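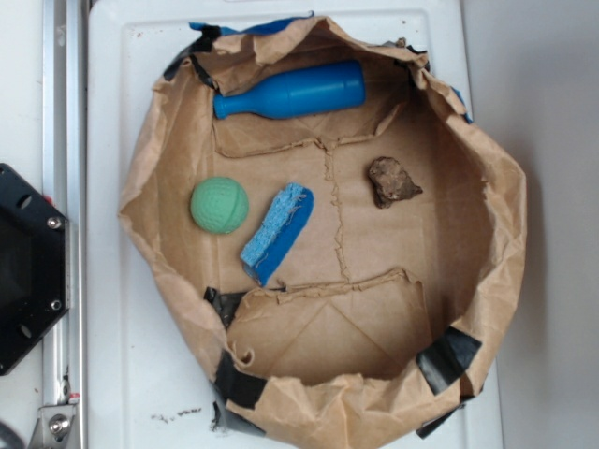 Junaid Marwat told me the wavy edge on my crochet blanket would come out in the wash, and I would like to know if that is right before I add the border.

It is a plain double crochet blanket for my grandson, in Pallitz worsted. The middle lies flat. From the last 9 rows or so out, the sides ripple like lasagna. I have counted and I still have the same number of stitches in each row that I started with. 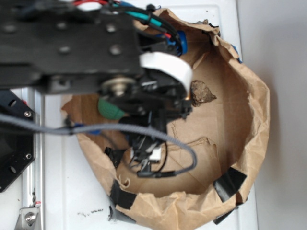 I did change hooks partway through when I lost the first one. Both say the same size, but the new one is a Hondari and the old one was my mother's. I don't want to pull out more than I have to. He is due in April.

Posted by Rafia Sial

knotty_gran
Check the two hooks against each other in a hook gauge. Old ones are often a bit off from what is stamped on them. If the new one is fatter, your rows got wider with the same number of stitches, and washing won't fix that. I would pull back to where you changed over and go down a hook size. 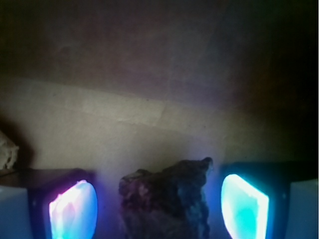 Work four rows, then measure across the new part and across the middle. If they match, keep going. If it pulls in, you went down too far.

chettiar fan
just block it, mine was worse than that and it was fine. what color is it

Dot M.
Blocking helps if it's wool. If your Pallitz is the acrylic kind it will relax a little and then go right back. The Zikimance club newsletter had a piece on this, and I kept it:

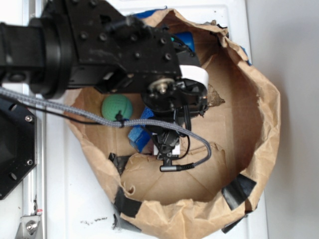

Issue 4, page 9

"For a border on a rippled edge, do not put a stitch in every stitch. Skip one in every ten on the first round, lay the blanket on a table, and look before going on."

I have done it that way on two baby blankets. It takes up a small ripple. For lasagna I would pull back the rows like knotty_gran says.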